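Section 6. Preparing the Bins for a Practice Run

This section applies to all teams in the Mindholm student robotics program at the Clunville site. Complete Section 5 (arm power-up and homing) before continuing.

1. Confirm that the arm is in the hold state and that the stop button is within reach of the team lead.

2. Place the two gray bins on the table, one directly behind the other. The front bin is the pick bin.

3. Secure the bins at the sides with the bar clamps. Tighten by hand only.

CAUTION: Do not lean over the bins to adjust a clamp while the arm is enabled. Return to step 1 first.

4. Load the pick bin from the practice set. Mix shapes and sizes — a ball, a scoop, a tray and a cylinder make a suitable first load. Items may touch or overlap.

5. Start the Kahsay control program and select Practice. Enter the team code, then set the speed limit to 3.

6. Run single picks from the pick bin. One student operates, and one student records each attempt on the log sheet.
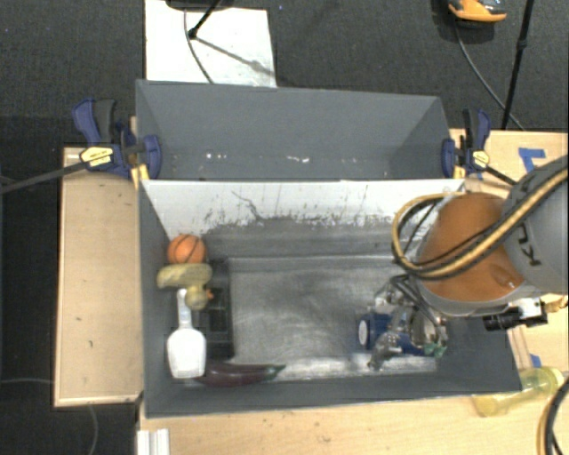 Anon., in the comment log kept with this manual, asks whether a team may raise the speed limit once its picks are steady, as the October edition seemed to allow. The limit stays at 3 for all practice runs. Higher settings are reserved for competition week and require the instructor's key.

NOTE: If the program shows code 1509, the gripper has met more resistance than expected. Press Hold, wait for the arm to stop, and move the item away from the bin wall before resuming.

7. At the end of the session, park the arm, close the program and sign the log sheet. Return all items to the storage shelf.

Revised May 26, 2022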